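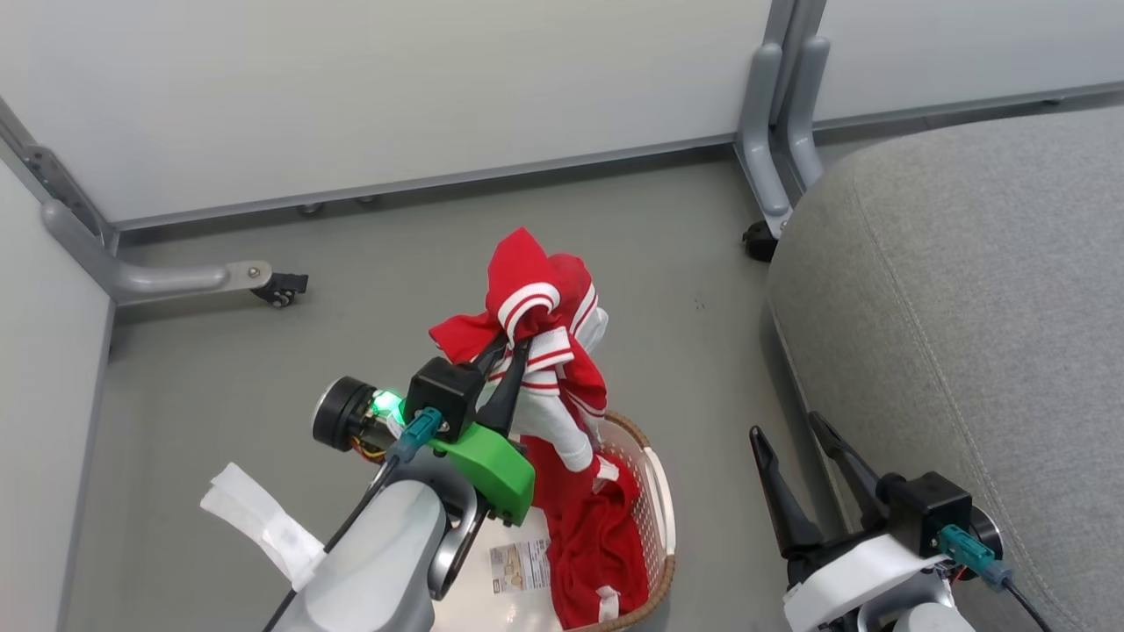 I got behind with the washing in August and it took me most of a month to catch up. I'm writing down what I changed, mainly so I remember it, and partly to answer Suleiman, who asked why I'd stopped moaning about laundry.

The first thing was the basket. We had a tall cloth one with a drawstring and everything went to the bottom and stayed there. Football kit was the worst. The wicker one has a wide top, so you can see what's in it and pull out the one thing you need without tipping the lot on the floor. It has a tan woven rim and white slats inside. I've left the card in the bottom that tells you about the product, and I keep meaning to take it out.

The second thing was reds. I used to put red things in with the darks and hope. That went wrong in spring with a pair of grey joggers and a new top, and the joggers are now a colour Ayuba calls salmon. Reds now get their own wash. There are never enough for a full load, so they wait until there are, and if somebody needs a shirt sooner it gets done in the sink.

Red with white trim is a problem of its own. The striped bits at the cuffs and collar are what show it if the dye runs. I wash them cold, inside out, on the short cycle, and take them out as soon as the machine stops. I don't leave them sitting wet. I've tried the colour catcher sheets as well - they come out pink, so they must be doing something, but I wouldn't rely on them for a first wash.

I read the labels now too. I had a jumper for two years before I noticed it said not to tumble dry. Aurélien cuts all his labels out because they itch, so his things get the coolest wash by default and he can't complain.

Drying is still the weak point. The airer from Briggs holds one load if you're careful about it and the flat is slow to dry anything once the weather turns. I put the thick things on the outside rails and socks in the middle. Shirts go on hangers over the bathroom door, which saves some ironing. Not all of it.

Folding I do straight off the airer, standing up, before anything gets put down on a chair. Once it's on the chair it's there for the week. Romain says he folds his in front of the television, but I've seen his chair.

I did look at one of those three-part sorters on wheels. It was 70 pounds and wouldn't have gone past the bathroom door, so I left it. One basket and a bag on a hook for the reds does the same job.

Next is the airing cupboard, where there are towels I don't recognise. I'll start on that when the bedding's done.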